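Ticket 727: Game clock feed freezes on rink display
Product: Bravo scoreboard controller
Site: Stellen Ice Center, rink 2
Priority: High
Status: Resolved
Assigned to: Janaka Debnath

Reported problem
The main display holds the last clock value after a goal is entered. The penalty box displays keep counting. The operator has to power cycle the controller, and the clock comes back with the period start time instead of the time remaining. Reported by the hockey operations desk at Nosville on 11th May, after a junior game was stopped in the third period.

Initial checks
Controller firmware matches the other rink. Console battery good. Data cable from the scorer's bench to the display reseated at both ends, no change. Swapped the console with the spare from the other rink and the fault stayed with the display side. Goal horn and shot counter work normally throughout.

Log review
The controller sends a clock packet and waits for a reply from the display. Reply timeout is set to 2,000 ms. With a goal entry, the display also redraws the scorer name panel, and the reply arrives late. The controller marks the display offline and stops sending clock packets to it. The penalty boxes are on a separate output and are not affected.
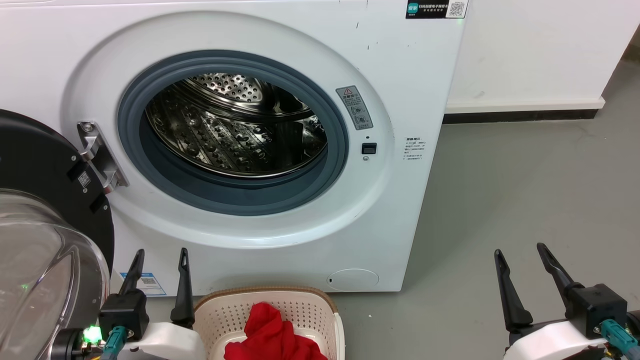
Washer with door open, drum empty.

Equipment room circuit
Asked the site to confirm what shares power with the display cabinet. The jersey laundry and the skate sharpener are on their own breaker. Supply voltage at the cabinet was steady during a full test period. Power ruled out.

Fix
1. Open Kileo on the bench laptop and connect to the controller.
2. Go to Outputs, Main Display, Timing.
3. Change reply timeout from 2,000 to 3,000.
4. Turn on "Resume after late reply."
5. Save and restart the controller. Do not restart during a live period.

Verification
Ran a simulated game with repeated goal entries, two minor penalties and a timeout. Clock stayed in step with the penalty boxes. No offline events in the log.

Follow-up
Same settings to be applied at the other rink before the July tournament. The name panel redraw is still slow and has been passed to the display team under a separate ticket. Reopen this one if the clock holds again with the new timeout in place.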